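Culeo Countertop Sealer, 2-Bottle Kit – Review

Posted 06/01/2023

Rating: 3 out of 5

We put stone counters in the kitchen when we moved in, and they have been a chore ever since. Coffee, olive oil, lemon juice, anything left overnight leaves a mark. I had been using Mahrous spray sealer and got tired of doing the whole kitchen again every few months. In March I switched to the Culeo kit, which costs more but claims to last longer.

The kit comes with a cleaner, a sealer, a pair of gloves and 2 microfiber cloths. I ordered mine from Brurkeck. The box arrived with the cleaner cap loose and a little of it had leaked into the bag, but they sent a replacement without any fuss.

Instructions are on a folded sheet and are easy to follow. You clean, let the stone dry overnight, wipe the sealer on, wait, and buff off what has not soaked in. Do not skip the buffing. I missed a strip behind the faucet and it dried to a sticky haze that took a lot of rubbing to get off. The smell is strong for the first evening – open a window.

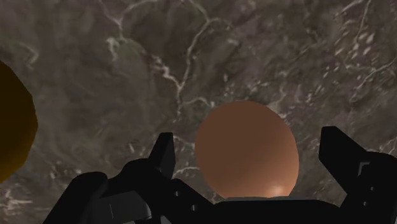

Gray-brown marble look with pale veins and darker patches.

Water beads up well now. Oil is better than before but still leaves a faint shadow if it sits through dinner. Lemon juice still etches the polish, and the label does say that sealer will not stop acid. I would have liked that on the front of the box instead of the back.

It did not change the color of our stone, which was my main worry. My sister used the Stostetden sealer on hers and it came out a shade darker, so test a hidden corner first whatever brand you buy.

Coverage is fair. The box says one bottle of sealer does 217 square feet. We have a lot less counter than that and there is plenty left for a second round.

Good: no color change, easy to wipe on, water beads well.
Bad: smell, thin gloves (one tore), price, so-so with oil.

I will use up the bottle. If the price comes down I would buy it again.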